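About Prodenside

We make practice pads for surgical training, and we don't trust most of what gets said about them, including by the people selling them. "Lifelike" is a word you won't find in our price list. A synthetic pad is a synthetic pad.

Kekeli Ansah started the company after paying for one too many pads that looked great in a catalog and taught very little on the bench. We now supply nearly 300 training rooms. Does that prove the pads make better surgeons? We don't think so, and we'd be wary of anyone who says theirs do.

Our basic pad, the Flosmont, is plain off-white and ships in boxes of 100. Simulated blood is sold separately. Ask for a sample before you order.

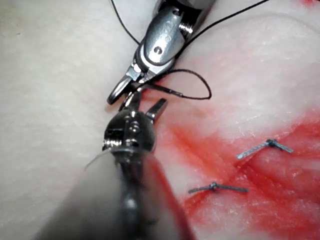 Instrument tips over a pad stained with simulated blood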